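Matt or satin for a white worktop?

jshearer60
Refinishing a bench top in the spare room, used for paper craft and some photography. Currently bare MDF, sealed. I want white. The tin options are matt or satin, both water-based. Which holds up better? Room faces north, two LED panels overhead.

R_Galbraith
Satin. Matt polishes up wherever your forearms rest and you end up with shiny patches by September. Two thin coats, 24 hours between, denib with 320 grit.

diterham_kadir
Disagree if photography matters. Satin under LED panels gives you a hot spot that moves whenever you do. Matt white spreads the light and you only get a slow falloff across the top. 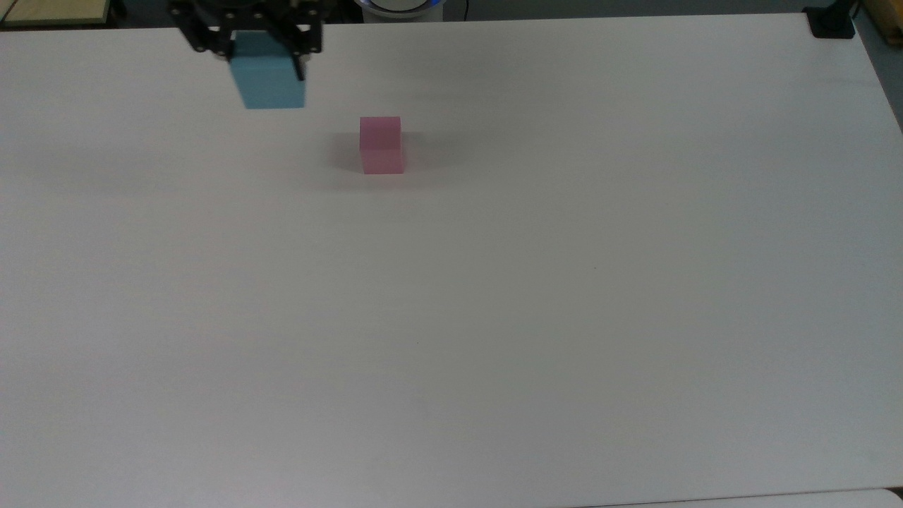 Matt white top, blue cube held above it. Slightly brighter at the far side.

R_Galbraith
Fine for light. My point was wear. What does it look like after a year of mugs?

diterham_kadir
Use a two-pack matt and mugs are not an issue. The single-pack stuff marks, agreed. Mine has had 30 months of daily use and I wipe it with a damp cloth on Sunday.

mhairi.m
Two-pack needs proper ventilation and a mask with the right filters. I would not spray it in a spare room. Roller only, window open, and check the pot life on the data sheet. Mine was 60 minutes and the last third of the tray went off.

jshearer60
Edges are still drinking sealer. Another coat before primer?

R_Galbraith
Yes. Thin it for the first coat on the edges, then neat. And I still say satin.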